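What I put in the freezer before winter

I finally cleaned out the chest freezer in February, and it took most of an afternoon. It was down to bare walls by the time I finished, which hadn't happened since we moved here. I found a bag of rhubarb with no date, three ends of bread I must have meant for crumbs, and soup that I thawed and could not identify by taste. It was orange. We ate it.

The trouble has always been that I freeze things when I feel organized and forget them by the next week. My mother kept a notebook on top of hers, with everything crossed off in pencil, and I used to think that was a bit much. I now have a notebook.

The freezer itself came from Precious Sebastian, two doors down, when she moved into the apartment over the pharmacy. She'd had it since 2000 and it had never been serviced. It hums, and the lid needs a push on the left corner to seal. My brother-in-law keeps telling me a new one would use less power and I'm sure he's right, but a new one costs money and this one is paid for.

So, the rules I've settled on. Everything gets a label before it goes downstairs, never after. Soup and stew go in flat, in bags, on a cookie sheet until they're hard, and then they stand up like files. Berries get the same treatment, loose on the sheet first. I don't freeze potatoes in anything anymore. They go grainy and the kids pick them out, so now I cook them fresh and add them at the end.

Portions were the other thing. I used to freeze chili in a big ice cream pail, and then had to thaw enough for eight people when there were three of us home. Two cups is one lunch and a bit. Four cups is supper with bread. I write the amount on the label along with the month, and that has made more difference than anything else I did.

Mitsuko Fukuda from my old office freezes cooked rice, and I was skeptical. She packs it while it's still steaming, in flat squares, cools it fast and gets it into the freezer the same hour. Then it goes into the microwave straight from frozen with a splash of water. I tried it with the short-grain rice we usually buy and it came out better than what I make fresh on a weeknight. Brown rice was less good, a little dry at the edges.

Things that did not work: cream sauces (they split, and whisking only half fixed it), cucumber (I don't know what I was thinking), and hard-boiled eggs in a fish pie, which turned to rubber. Grated cheese is fine. Milk is fine if you shake it, though my husband won't drink it and says he can tell. Butter keeps for ages – I buy it when it's on sale and haven't paid full price since the fall.

I have about half the space filled again now. Top basket is bread and buns. Left side is meat, which is mostly ground beef and some chicken thighs from the farm stand. Right side is cooked meals, and the bottom is berries, because I only go digging for those once a week or so. The notebook says 11 suppers, though I think one of those might be pasta sauce I counted as a meal.

Containers I'm still undecided on. Bags take less room, but I don't love how many I go through, even washing them. Rigid ones stack well and you can see what's in them, more or less, but the lids seem to leave home on their own. I put four of them through the dishwasher too many times and they warped. If you have a kind that has lasted, leave a comment. I'd also like to know what people do with extra egg whites, as I've got a jar of them down there and I am not going to make meringues. 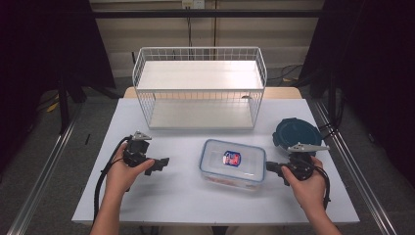 Clear plastic, blue-tinted rim, label on the lid.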